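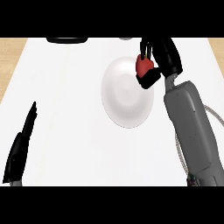 仿真画面：右臂夹着一颗红色小件，停在白碗的右上沿。

阅读时间：8 分钟

备餐间上双臂机之后的一些小窍门（随手记，想到哪写到哪）

写给要跟机器共用一张台子的人。厨师长、备料、洗碗、早班晚班都算。我在 Preltell 的员工餐厅管备料间，一天出超过378份午餐，水果碗和沙拉碗占了大头。双臂机是 Terkance 的，放在原来切配台靠里那一段。下面这些大部分是踩了坑以后才贴到墙上的，墙上那张纸已经油得看不清了，所以重打一份。

顺序有点乱，先看跟自己有关的。

一、台面

白台面好看，麻烦也多。白碗放白台，人看着干净，眼睛累，机器有时候也认得犹豫。能换一种颜色的碗就换，换不了就先在仿真里跑一遍看看碗沿认不认得出来。我们没换碗，采购那边白碗还压着一库房。

碗的位置固定。别用胶带贴框，胶带泡两天就翘边，翘起来的边沾菜叶，菜叶又粘到碗底。我们后来用薄硅胶垫，垫子切一个圆缺口，碗往里一坐就到位。垫子每晚揭下来洗，晾在水池后面的架子上，别叠着晾。

碗周围留空。这条说了无数遍。抹布、手机、半杯豆浆、写着“别动”的夹子，统统拿走。人干活的时候顺手把东西往边上一推就完了，机器那边推不了，它就停在那里等，然后亮黄灯，然后全组人抬头看。

台子最远那头可以放备用的盘子，前提是摆进布局图里。没画进图里的东西不要放。临时放一下也不行，临时放一下的东西一般都会放到下班。

台面擦法：
先干擦，把籽和碎叶收掉。
再湿擦，从里往外。
最后干布收水。
喷壶不许对着手臂喷，喷在布上。线缆那一截更不许，软线绕在手臂外侧的那种，擦的时候用手托着，别拽。

二、备料

机器来了以后备料的活没有少，换了个样子。以前切好一大盆往碗里抓，现在要分盒、要挑大小、要把带水的沥干。头一个星期大家都骂，我也骂。后来发现分盒这件事本身挺值，晚班接手的时候一眼就知道还剩多少。

挑料的时候看三样：大小、表面水、蒂。

大小。太小的夹不住，太大的卡在指头之间放不下来。拿一个硬纸板挖两个孔，大孔过不去的留给人切，小孔能漏下去的做酱。纸板两天就软，换成塑料的，孔边要磨圆。

表面水。洗完直接上台是大忌。沥水篮里晃三下，倒在干布上滚一下，再进盒。草莓不要滚，一滚就烂，铺开晾着。

蒂。绿蒂留不留，各家不一样。我们水果碗里的草莓留一点点叶子，客人喜欢；小甜椒去蒂。留蒂的盒子跟去蒂的盒子分开放，盒盖上画记号，不要写字，早上五点钟没人看字。

盒子不要装满。装满了上面那层高出盒沿，指头下去先碰到盒沿。装到离沿一指，够了。

红的跟红的不要挨着放。草莓、小番茄、小红椒，三个盒子并排，远看都是一坨红。中间隔一盒黄瓜或者玉米。人拿错了自己会发现，机器拿错了就一路拿错下去，等你回头，一排水果碗里全是辣椒。（小红椒不辣，但是放进酸奶水果碗里，客人的表情还是很精彩的。）

软料硬料的力度要分开存。别偷懒用同一套。草莓用甜椒的力，出来一碗草莓泥。甜椒用草莓的力，半路掉地上，滚到冷柜底下，过几天才闻到味道。

三、换品种

换品种是最容易出乱子的时候，慢一点没关系。

按停。等两只手臂都停稳。等的时候别伸手。
旧盒撤走，新盒到位。
屏幕上改品种名，念出来，旁边的人重复一遍。
空跑一次，碗里不放东西。
再实跑一次，出来的第一碗人工看，不出餐。

第一碗自己吃掉或者放员工区，随便。别倒掉，财务问过。

念出来这条年轻人觉得傻。我们 Madigan 那条线（就是靠窗做沙拉的那条，名字是装修的时候编的）有一回没念，甜椒的程序配了小番茄的盒，出了一早上的裂番茄。后来就都念了。

新品种先在仿真里摆一摆。软件里能摆碗、摆料、摆手臂，慢放着看。不用学多深，备料的人坐旁边看就行，他们一眼能看出问题：这个角度碗沿会刮到，那个椒放下去会弹，这只手闲着干嘛不让它扶碗。工程师看不出这些，他们没抓过378份。

看仿真的时候别只看成功的那几遍。让他们放失败的。掉的、歪的、碰碗沿的，都放出来。看完把会掉的位置记在布局图上，用红笔。 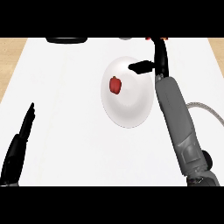 还有一点，仿真里台面是干净的，永远干净。真的台面上有水有籽有碎冰，还有一股风从后门吹进来把保鲜膜吹得到处跑。所以仿真里过了的，上真台再按慢速跑一班，别当天就放开速度。慢速那班不要排在周会那天，那天人多嘴也多，谁路过都要按一下。

四、人站哪

这个要写细一点，吵得最多。

手臂够得到的地方画线。线外站人，线里不站人。线要画在地上和台上，两处都画，光画地上的话人会趴过去。

补料从侧面补，不从正面。正面补料要越过碗，袖子会带到碗沿。袖子挽到肘，围裙带子塞进去，戴手链的摘下来。

两个人不要同时补。喊一声“我补”，另一个人手放回来。喊的声音要比排风机大。

左撇子注意：停机钮在右边，我们有两个左撇子，后来在左边又加了一个。加一个不贵，别省。

停机钮上面不许挂东西。不许挂抹布，不许挂工牌，圣诞节也不许挂铃铛。

停机不用请示。谁觉得不对谁按，按完再说。洗碗的按也行，送货的按也行。按错了没有人会讲他，这条是我跟主管谈下来的，写进了交接本第一页。前面有阵子大家不敢按，怕影响出餐数，站在那里看着它一颗一颗往碗外面放，看得人难受。

五、活怎么重新分

机器来之前备料间早班是一个样，来之后是另一个样。这段不算窍门，但是没有这段前面的窍门用不起来。

装碗的活少了，看碗的活多了。看碗比装碗累，身体不累，眼睛累，脑子也累。盯着一个东西一直做对，然后等它做错，很磨人。所以看碗不要一个人看整班，轮换，切配的人过来看一阵，看碗的人去切一阵。我们定的是按盒换，一盒料走完就换人，不看表。

轮换的时候交一句话就够：刚才掉没掉，掉在哪边。别交代一大堆，记不住。

手上有老毛病的人先从装碗换下来。我们有个阿姨手腕常年贴膏药，装碗装出来的，机器接过去以后她去做酱和调汁，膏药倒是还在贴，说贴习惯了。

反过来也有人不乐意。装碗快的人，以前是组里的高手，一伸手三颗，颗颗正。机器把这个活拿走了，他的本事就没地方放。Ekow Akolgo 就是这样，早班里手最快的一个，头半个月脸都是黑的。后来让他管力度参数，哪种料用多大力，他用手捏一捏报一个松紧，工程师再换成数字，基本一次就准。这个事要算工时，要写进岗位说明，别当成帮忙。帮忙帮久了人会走的。

要谈钱的趁早谈。看机器算不算技能，算的话加不加，什么时候加。在机器通电之前谈。通了电再谈就晚了，大家已经会了，主管会说你们不是已经会了吗。

排班表不要因为机器来了就马上减人。至少把旺季过完。机器坏的那天要能用人顶上，顶得上才叫备料间。我们每周留一个早上全人工，机器盖着布，大家手抓。有人说浪费。那天早上其实是组里话最多的一天，音乐也放得大声。

新人先学手工装碗，再学看机器。顺序反过来教过一次，新人看得懂灯，看不懂碗，碗里的草莓都出水了他还说是绿灯。

六、灯和声音

绿灯走，黄灯等，红灯停，这个都懂。下面几条不那么显眼：

黄灯超过一分钟就当红灯处理，别站着猜。
提示音默认那个太尖，跟烤箱一个调。换掉。我们换成低的两声，烤箱还是它的尖声，终于不会一响大家都往烤箱跑。
灯要在水池那边也看得到。看不到就装块小镜子，镜子贴高一点，不然全是水汽。
声音不要关。有人嫌吵会偷偷关，查一下。

听久了会听出手臂的声音正不正常。夹空的声音跟夹到的不一样，夹空是脆的。这个写不出来，新人带着听。

七、清洁和收班

夹爪是黑的，脏了看不出来。看不出来不等于干净，用白布擦，看布。每换一次品种擦一次，碰过坚果的必须拆下来洗，过敏的事不开玩笑。

指头内侧的软垫有缝，缝里藏籽。用软毛牙刷，顺着缝刷。牙刷专用，挂在自己的钩子上，刷柄缠红胶带。之前有人拿去刷水龙头。

软垫磨平了就换，别等掉料再换。拿一片湿菜叶试，夹起来停一会儿，往下滑就是该换了。

线缆看一眼。外皮编织的那种，起毛的地方拿手摸，摸到硬的报修。报修电话贴在冷柜门里面，不知道当初谁贴的，现在大家都习惯开冷柜找电话了，就不挪了。

手臂收班停在固定位置，离碗远的一侧，指尖不要朝外。早上第一个进来的人往往灯还没开。

收班清单，照着念：
盒子盖好进冷柜
垫子揭了洗
碗倒扣
夹爪白布擦过
停机钮试按一次
交接本写完
灯

交接本写坏事就行，好事不用写。写“今天正常”等于没写。写“第二盒椒偏大，夹了好几次”，这个有用。字丑没关系。

八、几样便宜好用的东西

浅口碗比深口碗好放，料放下去不会弹出来。碗底中间带一点凹的更稳。
分格盒买盖子通用的，缺一个盖子能气一早上。
硅胶垫买厚一点点，薄的会卷。
白布多买，染了色的降级去擦地。
硬塑料片，挖孔量大小用，边角料就行。
小黑板一块，写今天的品种。屏幕上也有，但是人还是看黑板。
防滑鞋。跟机器没关系，反正要买。

不太值的：
带香味的清洁剂，料会串味。
手机远程看机器的那个功能。Demerby 分店的主管装了，休假在海边还在打电话回来说左边那只手怎么不动。它本来就不用动。
贴在手臂上的眼睛贴纸。好玩，一天以后掉进沙拉里。捞了半天。

九、常有人问的几个事，顺便写了

左边那只手闲着能不能让它也干活。能，但是先别。一只手跑顺了再说。两只手一起动的时候人更看不住，补料的空档也短。我们到现在左手主要还是等着，偶尔扶碗。

出餐快了没有。早高峰没快多少，平稳了。以前前半段快后半段慢，现在一个速度，传菜的那边反而好排。快是快在收班，碗边不用一个个擦了。

会不会裁人。我回答不了，我也问过。我能写的就是我们组现在还是原来那些人，有一个自己走的，去开奶茶店了。

掉在台上的料能不能捡回碗里。不能。机器掉的跟人掉的一样，不能。

停电以后怎么办。先别碰手臂，等来电自检完，黄灯灭了再撤碗。急着出餐就换到旁边那张台用手装，料盒端过去，别在手臂底下掏。

碗歪了能不能边跑边扶。不能不能不能。按停，扶正，在开。上个月就说过这个，昨天又看到一个，不点名了。

墙上那张旧的明天撕。新的这份塑封，打孔挂在水池左边，别用磁铁，磁铁老被拿去吸别的东西。要改的地方拿油性笔直接写在塑封上，我每个月底誊一次，字写大点。

量大小的塑料片放回抽屉第二格。谁拿回家了的，拿回来就行，不问。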